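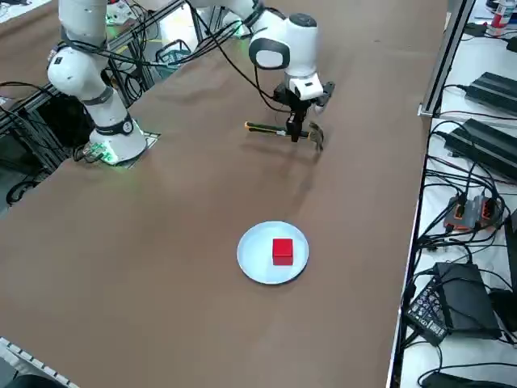 Tool Handling Cell – Inspection Checklist After a Dropped Tool
Skalla workshop, bench 2
Filled in October, before the cell goes back on the regular schedule

Reason for this inspection: the arm let go of a hammer partway through a pick and place run. The hammer hit the table, bounced once and stopped short of the edge. No injuries. The run was stopped by hand with the red button. The log showed 288 picks since the last grip check, and the drop came on the very next one, with the wrist turning at normal speed.

I love doing these. A drop with a full log behind it is a gift, and this one had plenty to teach us! Comments are under each line. Please read them even where the line says OK.

SECTION A – BEFORE POWER

A1. Emergency stop within reach of the operator's seat
OK. Pressed and reset 4 times, latched each time.

A2. Base bolts tight, no rocking
OK. Paint marks on all bolts still line up.

A3. Cables on the arm free to move through full travel
COMMENT. Nothing is pinched, but the loops around the joints have more slack than I like. Walk the arm by hand through the far left reach and watch the loose run near the elbow. Two new ties would clean this up nicely. Don't pull them snug, the joint needs room.

A4. Power strips and supplies clear of the arm's reach
COMMENT. Clear of the reach, yes. The side shelf is a tangle, though, and it took me far too long to trace which cord feeds the gripper. Label both ends of that cord. Drinks off the shelf, please, full or empty.

A5. Table cover flat
COMMENT. Some creasing. It doesn't matter for the hammer, but a fold can tip a small part. Smooth it out and retape at the start of each shift.

SECTION B – GRIPPER

B1. Fingers straight and parallel when closed
OK. Checked with a paper strip at the tips and at the root, same drag in both places.

B2. Finger pads in good condition
FAIL. Found the cause here, or most of it. The left pad had gone shiny and hard over the lower half. Pressed with a thumbnail it barely gave. Both pads replaced with the Irnex soft type. Old pads are in a bag in the Ukell drawer if anyone wants a look – they really are worth a look.

B3. Grip force matches the job sheet
FAIL. The sheet calls for the heavy tool setting. The cell was running the light setting left over from the cube and plate job. The light setting holds a hammer fine with fresh pads, and that is how it went unnoticed for so long. Setting corrected, and the job sheet number now has to be typed in before the first pick.

B4. Grip point on the tool
COMMENT. A hammer carries most of its weight at the head, so a grip out on the handle lets it swing. Grip point moved closer to the head. The difference is lovely to watch, the tool stays level through the whole turn.

B5. Gripper holds when power is cut
OK. Tested low over a foam pad. Held for 300 seconds, no slip at the pencil mark.

SECTION C – MOTION

C1. Speed limit on with a person near the table
OK.

C2. Lift height for heavy tools
COMMENT. The old path lifted the hammer much higher than it needed to go. New path keeps it just over the tabletop until the last move. Less height, less bang if it ever comes loose again.

C3. Path stays clear of other objects on the table
COMMENT. Path is clear on the screen. Still do one slow pass by eye each time the layout changes. The plate is the item to watch, a hammer claw would make short work of it.

C4. Slip alarm stops the arm
FAIL, then OK. The alarm was on but set to warn only, so the arm kept moving after the drop. Changed to full stop. Tried it by tugging the foam test bar out of the fingers with the Ardeleanu hook, hands well back. The arm stopped right away on every try. Very happy with this one.

SECTION D – OPEN ITEMS

Cable ties on the arm (A3): open
Cord labels, both ends (A4): open
Pad check added to the shift sheet: done
Spare pads ordered, 2 sets: done
Reach map taped to the wall by the bench: open, the old one shows the previous table position

RESULT

Cell may run at reduced speed with an operator seated at the bench. Full speed after A3 and A4 are signed off. Repeat all of section B at the next 288 picks and write down how the new pads feel, even if they feel perfect. If you see a pad starting to shine, stop there and swap it.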